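Marulanda software work: where we are going into the new year
Last updated December 30, 2020
3 min read

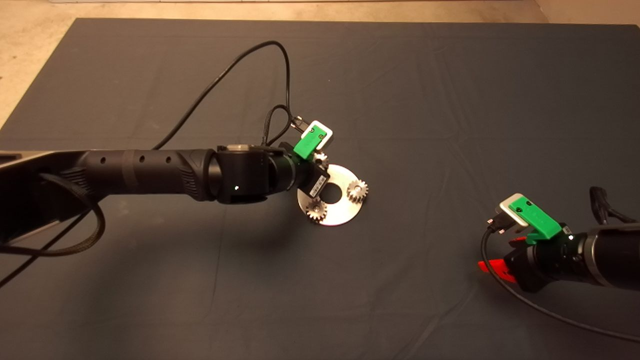 Both arms over the mat, with the gear carrier under the left gripper.

Hi Rozália, I promised you a plain-language update before the next payment from Drevitgate, so I'm skipping the slides and just telling you how it's going.

Short version: planning is in good shape, perception is getting there, and the control code ate most of my fall. The two-arm planner (we call it Detance now, the old name was awful) no longer treats each arm as if it lived alone. It used to plan the left arm, freeze it, then plan the right one around it, and you'd get these long polite waits where one arm just hung there. Now both paths come out of one search. I ran 636 simulated gear placements through it and 547 finished with no collision and no timeout. Most of the rest are timeouts, and I think I know why: the search keeps trying wrist poses that the cable model then throws out. Moving that check earlier is my first job in February.

Perception has been the fun part! The gears are small shiny metal things, and the old detector loved to lock onto a glint and call it a tooth. I switched to fitting the whole toothed outline, and I use the hole in the middle of the disc as the anchor for everything else. Much calmer. What still hurts is a gear that's mostly hidden under a gripper. With all 3 gears on the carrier there's nearly always one you can barely see from the head view, so I'm merging in the wrist cameras, and the timestamps don't line up yet. I've been putting that off, I'll admit.

On the control side, I rewrote the handover between position mode and force mode. The old version had a little kick right at the switch, enough to nudge a part sideways just when you want it to sit still. The new loop runs at 200 Hz and blends the two over a short window. It's boring code and I'm very fond of it.

Tooling: Prarnik, our log viewer, can now replay a run with the plan and the joint readings side by side. That alone saved me days. The docs are still thin, sorry, they're next.

One ask. I'd like to move the leftover travel money over to compute, if your rules allow it. The simulation batches run overnight and I'm forever waiting my turn. Let me know what form you need and I'll fill it in.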